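Can a robot tidy the kitchen yet?

Kavcombe Science Centre – Learning Pages for Years 3 to 5

Many people would like a machine to help with the chores. Some machines already do. A dishwasher washes plates, and a robot vacuum can travel across a floor. Each of these machines was built for one job.

Tidying a kitchen bench is much harder. A robot must find each item, work out what it is and decide where it belongs. It must then close its fingers firmly enough to hold the item, but gently enough not to squash it. Your own hands learnt to do this when you were very small.
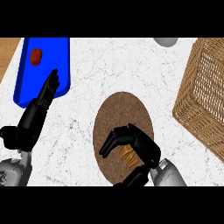 Robots often practise inside a computer first. This is called simulation. A pretend kitchen cannot be damaged, and a dropped dish can be put back at once. In one practice program, named Skulteck, a robot tried the same tidying task 174 times before its teachers were satisfied.

Real kitchens bring new problems. Fruit comes in different shapes and colours, and the light changes during the day. Fiona Tosh, who runs our robotics workshops, asks visitors to clear a small table wearing thick gloves. Most children finish in under 60 seconds – a robot may need far longer.

Words to know
Gripper: the part of a robot that holds things.
Simulation: a pretend world made by a computer.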